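Does first-person footage from people really help a robot that has never had hands?

41 comments · Share

Skuvel

Hello all, long-time reader and I hope this is the right corner of the site for it. I help out with a small reading group and last month we went through the Erkholm shelf-tidying paper, the one where they train a two-armed robot partly on recordings of people working in shops, taken from head height. The result they lead with is that adding 2,128 clips of human hands to 363 robot demonstrations took the success rate on unseen shelves from 44 per cent to something a good deal better, and I've been chewing on it ever since.

What bothers me is that the robot has a two-fingered gripper and a person has, well, a hand. When I watch somebody straighten a row of bottles, half of what they do is with the hand that isn't holding anything.
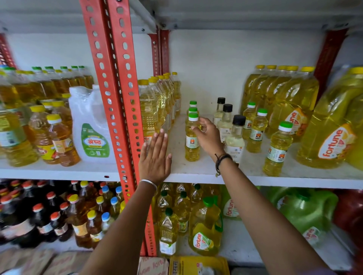

The free hand lies flat against the neighbours and seems to steady the row or push it back while the other one closes round the neck of a bottle and does the job. A gripper can't copy that finger for finger, so what exactly is being learnt from it? Is it only that the network sees more kinds of oil bottle, more caps and labels and crowded boards, and would a big pile of ordinary shop photos have done just as well? I'd be grateful for an answer in plain words, as I'm a retired maths teacher and my programming stopped a long while ago.

Share · 18 comments

Badawi

What a nice thing to be asked, and you've put your finger on the part I'd have argued about too. I'll try to be plain, though I do go on a bit, so bear with me.

There are two things the clips might be giving the robot. One is the looks of the world, as you say – clear plastic with yellow oil in it is horrible for a camera, and packed rows where one bottle hides the next are worse. The other is the order and direction of movement: which hand goes first, where the wrist travels, how far in you reach before you close. The method doesn't ask the gripper to copy fingers at all. It boils each human hand down to a wrist position, a direction, and a single number for how open it is, and the robot's arms are described in the same way. So a flat palm pressed on a row comes through as "left wrist here, facing in, open", and an arm with an open gripper can make a passable go of that by pushing with the side of the jaws.

Whether that's enough is what the comparison in the appendix is for (do read the appendix, it's the best bit). They ran it again with the same clips but the hand positions taken out, so the network got the pictures and none of the movement. If looks were all that mattered, the two should have come out level. They didn't. The pictures-only version got 46 per cent on the unseen shelves, hardly up from 44, and it kept knocking over the bottle next door. I found that quite convincing, because knocking the neighbour is just what you'd expect from a robot that had never learnt to use its other arm as a fence.

I would be a little careful all the same. It is one lab with one make of gripper, and I'd love to see it tried on soft packets, where I suspect the single number for "how open" won't stretch far enough.

Share · 9 comments

Mustard

more data is always better, that's basically it. hands or no hands

Share · 2 comments

Erkholm_reader

I enjoyed Badawi's answer and would only add a small point about slips. Each clip is cut into short pieces before training, and any piece where a hand goes out of sight behind the stock is thrown away. On a deep shelf that's a lot of pieces, and they tend to be the hard ones, with the fingers right at the back. So the robot has seen plenty of reaching to the front of the board and very little of the far end. If your group wants something to discuss next time, look at the failures by depth – the table is tucked in after the references and is easy to miss. I had to read it twice myself, with a cup of tea in between.

Share · 5 comments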